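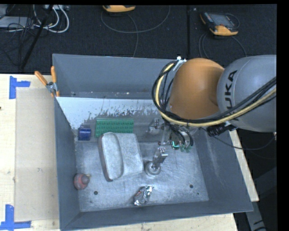
April, by Noemi Gatti

Repainting a scuffed metal bin is a weekend job if you don't rush the prep. I've done four of these now, all open-top, sloped sides, the kind you set on a bench and throw parts in all day. The floor always goes first. You get bare metal with a brushed look to it, fine scratches everywhere, cloudy patches, and then along the bottom of the back wall a pale strip where the coating breaks up into dark gray flecks. That ragged edge is the bit to worry about. Bare metal you can sand and prime. A coating that's half holding on will lift your new paint right off with it.

What you need

Plastic scraper, and a metal one for the stubborn bits. Sandpaper in 80, 120 and 240. Dish soap. Degreaser. Lint-free rags, more than you think. Metal primer. Enamel topcoat – I use the Grendov gray, two cans. Masking tape. Respirator and gloves. If the old paint could be from way back, get a lead test kit first and do that before you scrape anything. If it comes up positive, stop there and call somebody who's licensed for it.

Empty it and wash it

Everything out. Tip it up and knock the crumbs out, there will be little chips in the seams. Warm water and dish soap, whole inside, then rinse, then degreaser on a rag. Do the degreaser twice. Grease gets dragged into the scratches when you sand and then the primer fisheyes and you're starting again. Ask me how many times.

Dry it properly. I stand mine on end overnight with a fan on it.

Find the edge that holds

Start scraping where the coating is already broken and work outward, scraper nearly flat. Loose stuff comes off in flakes. Keep going until it stops. You'll think you're done and then another inch lets go. Fine, keep going.

Tape test after that. Press masking tape down hard over the new edge, pull it fast. Paint on the tape = scrape more. Clean tape = move on.

Vacuum the chips as you go, don't blow them out with air. They go everywhere and some of them end up in your primer.

Sanding

80 grit on the edge only, to feather it. Run a finger across with your eyes shut. If you feel a step you'll see a step.

120 over the bare floor. You're not trying to get the scratches out, just give the primer something to bite. Deep gouges you can fill if looks matter to you. In a bin that gets parts dropped in it I leave them.

240 on the walls where the old paint is sound. Light pass, just kill the shine. Corners by hand, a power sander will dig in where the wall meets the floor and teh slope makes it worse.

Wipe down with degreaser again. Let it flash off.

Prime

Same day as the sanding. Bare steel can start rusting sooner than you'd like, especially in a damp shop. Tape the rim if you're only doing the inside.

Thin coats. Two on the floor, two along the base of the back wall, one everywhere else. Read the can for the wait between coats, mine says an hour and I give it two. Sloped walls run easy, so spray from the bottom up and keep the can moving.

I tried the Pumton brush-on primer once. Covers great, takes forever, left brush marks I could see through the topcoat. Would use it again on the underside where it dosen't matter.

Topcoat

Scuff the primer with 240, dust off, then enamel. Three thin coats on the floor. Two on the walls. Overlap each pass by half.

Then leave it alone. Dry to touch is not cured. Mine says seven days and I've put parts in at three and regretted it – scratches right through to the primer by the end of the shift.

Keeping it nice

Rubber mat on the floor if you can live with one. Cut it a bit small so it lifts out for cleaning. Mine is an offcut, nothing fancy.

Touch up chips when they're tiny. 240, wipe, dab of primer, dab of enamel. Ten minutes. Keep half a can back for this and write the color on the lid, I didn't the first time and ended up with a two-tone bin.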